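Visit report: Pollier Island ranger station and land tenure office

Bianka Bognár
20 October 2019

The group met at the Tera jetty and crossed on the supply barge. The purpose of the visit was to see how the island is run after the transfer of its reserve status from the national parks department to the provincial land office, a change that took effect in March. Eleven people attended, most of them from planning or survey backgrounds. Access is by permit only, and the permits were checked at both ends.

Pollier covers 700 hectares at low water and rather less at high. The centre is mangrove and the southern shore is a mudflat used by migratory waders. There is no permanent population. Staff rotate through the station on eight-day shifts and bring their own drinking water.

Preben Østergaard of the land office gave the first briefing. He set out the legal sequence: the park gazettal was revoked, the land reverted to the province, and a new reserve was declared over the same boundary under provincial law. The boundary coordinates were copied across without resurvey. He acknowledged that the shoreline has moved since the original plan was drawn and that two of the old marks now stand in the water.

The practical effect is that fishing licences, previously issued federally, are now issued by the district office at Sầm. Licence holders were told by letter. Several objected to the shorter term, and their objections are still listed as open on the district's register.

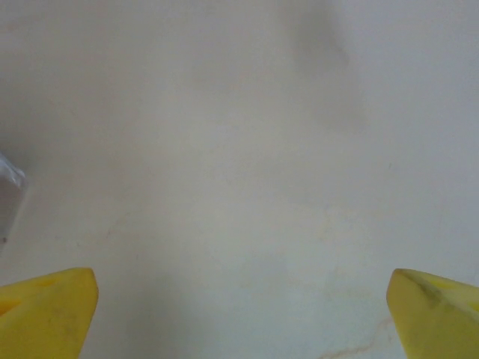 Who pays for the wardens now that the island is provincial?

The province pays wages and fuel, while the federal department continues to fund the bird monitoring under a separate agreement that runs to the end of the financial year.

Thoa Lục, the senior warden, led the walk along the boardwalk. The first section has been redecked. The remainder is closed beyond the second shelter, where the bearers have rotted. Repair has been costed twice, once by each level of government, and the two figures were prepared on different assumptions – one includes barge hire and the other does not. The tender is on hold until the ownership of the structure is confirmed. It was built with federal money and is not mentioned in the transfer schedule.

Monitoring data are kept in a database called Cimia. Nghĩa Hà demonstrated the record for a single transect, which has been walked each season for almost 20 years. Provincial staff have read access only. A request for editing rights has been lodged.

The afternoon session dealt with consultation. Hằng Võ, who represents the mainland fishing villages, tabled a map of customary landing places and asked that it be annexed to the management plan. Østergaard agreed to accept it as a submission – annexation would need the minister's signature. She asked for that answer in writing and he undertook to supply it.

The barge left on the falling tide. Visitors on later trips should carry a printed copy of the permit, as there is no phone coverage at the island landing.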